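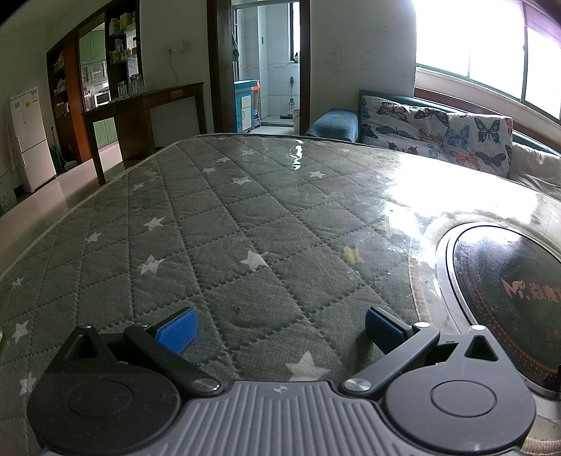 Bina hand-held gripper kit – frequently asked questions

What is in the kit?
The gripper, 2 spare grip pads, a charging cable and a padded case. Software is a separate download from Humwood.

Is a robot arm required?
No. The operator holds the gripper and does the task by hand. Recordings can be replayed later on a supported arm.

Can it be used in an ordinary home?
Yes. No markers or fixed stands are needed. Strong window light can wash out part of the view – close the blinds or turn the work away from the glass.

Does clear plastic cause problems?
Glare on plastic sheet or dark glass may reduce tracking quality. Remove the sheet where the task allows.

What are the pads made of?
The blue pads are a textured soft polymer. Replace both together. Wipe off lint before each session.

How long does a charge last?
About 60 minutes of continuous recording.

Can the fingers be swapped?
Yes, with the Fonseca finger set. Recalibrate afterwards.

Who handles repairs?
Ghada Boutros, service desk. Quote the serial number.

Last revised 28/02/2023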